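The Stedari everyday backpack, black

I've been selling bags for long enough to be fussy about them, and the Stedari is the one I'd pick for anybody who carries a laptop, a charger and far too many leads. It's dark nylon, padded where you want it, with zipped compartments and a nice thick carry handle (I grab mine by that more than by the straps!). The thin white piping stops it looking like a plain black lump, and the side-release buckle on the webbing is easy to work with one hand. 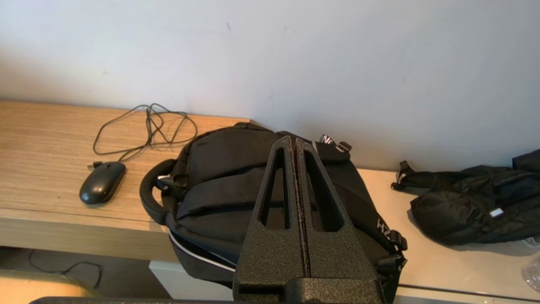
Can I put it in the washing machine?
Please don't, the padding never dries properly. Wipe it with a damp cloth and a drop of washing-up liquid, then hang it up open overnight.

Karine Melnyk, my business partner, swears by the Tinier instead, and for a short walk to work she has a point. I like a bag that lies flat on its back on the desk so I can rummage without everything sliding out – my wired mouse always ends up at the very bottom, cable in a knot, and I've given up trying to fold it neatly.

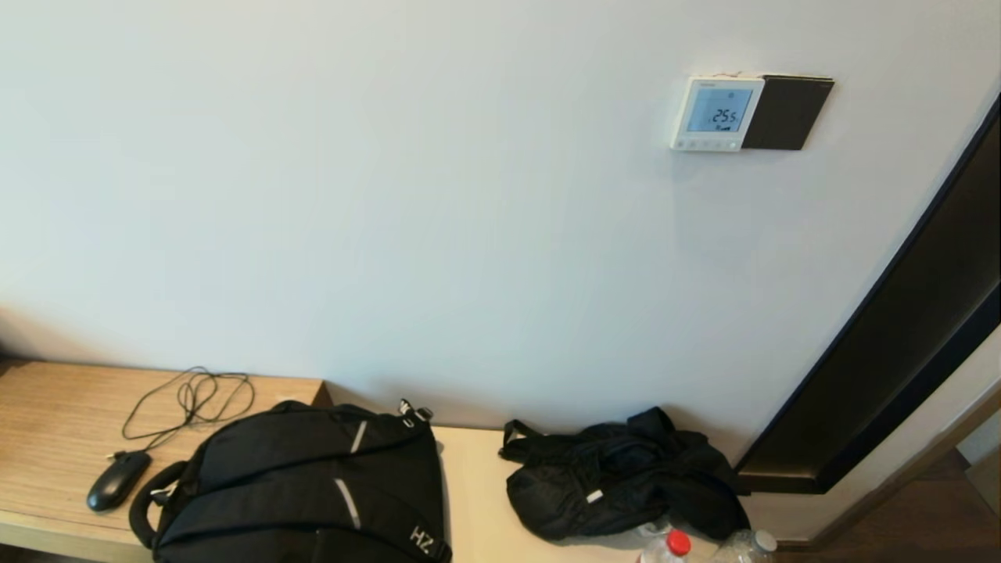 The Chiang pouch is sold separately and does help with the cable business, so do have a look at that as well. We had 500 of the backpacks in last October and they went quicker than I'd planned, so I've ordered more this time. Spare buckles are kept in stock, just drop me a line with your order number.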